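Lauri Kallio
Garment folding by teleoperation, notes from the Olari bench. Long thread, mostly about what the operator's hands do and what the policy then picks up from it.

1/ Setup first. Two follower arms over a gridded cutting mat, two leader arms on the operator's side. Move a leader, the follower copies it joint for joint. Nothing clever in between. The logging tool is Brultelby, our own, and it writes joint angles, gripper opening and all camera streams against one clock.

2/ Total so far: 1,027 demonstrations, all long-sleeved or short-sleeved tops. After review we kept 287 for the first training run. That is a harsh cut and I would make it again.

3/ Most of the rejects have the same fault. The operator hesitates over the cloth, backs off, comes in again from another angle. A person watching sees a careful fold. The model sees two contradictory answers to the same input and averages them into a grasp in midair.

4/ The wrist view is where hesitation costs the most. Close in, it is nearly all fabric, with one corner of ribbed finger pad and a wedge of mat for reference. If the operator stalls there, you collect a long run of near-identical inputs labeled "do nothing."

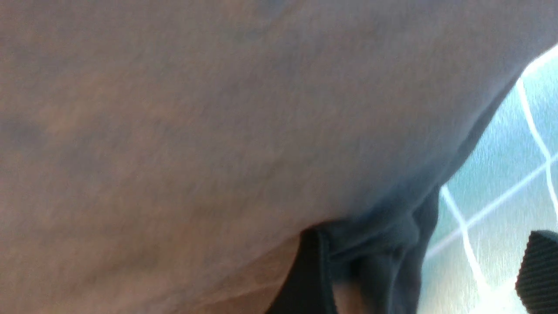

Oskari Riihimäki
We had the same stall problem and trimmed every stretch where the leader moved less than a set threshold. It helped with free motion and wrecked the grasps, because closing the fingers on cloth is supposed to be slow. Are you trimming by joint speed alone?

5/ Replying to Oskari in the thread so it stays in order: no, joint speed plus gripper opening. If the fingers are closing or opening, the segment stays whatever the arm is doing. Only stretches with both still get shortened, and never to zero. The policy needs a few frames of waiting after a release or it drags the cloth along.

6/ Layers are the hard part. One layer of jersey and two layers feel the same through the leader, which is to say they feel like nothing. There is no force feedback. Operators learn to judge from how the edge curls when the finger slides against it. That takes practice and does not transfer well by talking.

7/ What did transfer was kinesthetic practice. New operators switch the follower to gravity compensation, hold it by the wrist and walk it through a sleeve fold by hand. We throw that data away, since the hand is in every camera. The operator keeps the sense of how far the finger can press before the mat pushes back.

8/ Fold order is fixed by protocol. Sleeves first, across the body, then the torso. We left it free for the first batch and got 191 episodes with every order you can think of. Fine if you have ten times the data. We don't.

9/ Collar grasps get their own rule. Fingers come in low, from outside the neckline, and close on the edge. Operators want to come from above, as a hand would. From above, the gripper body covers the collar in the head view at the exact moment you need to see it.

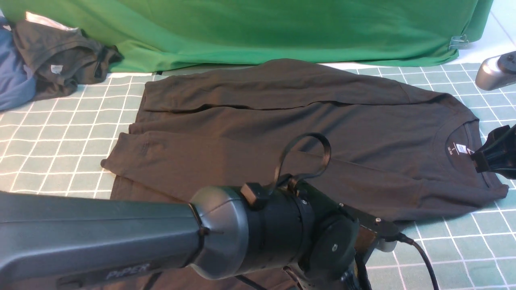

Dark gray long-sleeve, size S, one gripper at the collar.

10/ Dark shirts on a darker mat were a mess in early tests. The white grid helps more than I expected. It gives the head camera something straight to compare a hem against, and it gives the operator the same thing.

11/ Latency between leader and follower matters less than jitter. People adapt to a constant delay within a few folds. They do not adapt to one that changes, and their demonstrations get jerky in a way that is easy to mistake for bad technique. Check the bus before you blame the operator.

12/ Leinonen's rule for review, which we adopted in June: watch each episode once at 2x and score it before looking at the final fold. A neat result biases you toward keeping a messy path, and the path is what gets learned.

13/ Next up is a comparison of one operator driving both arms against two operators with one arm each. The second option is worse for timing at the handoff. I don't yet know if it is worse for the policy. Numbers when the runs at Natier finish.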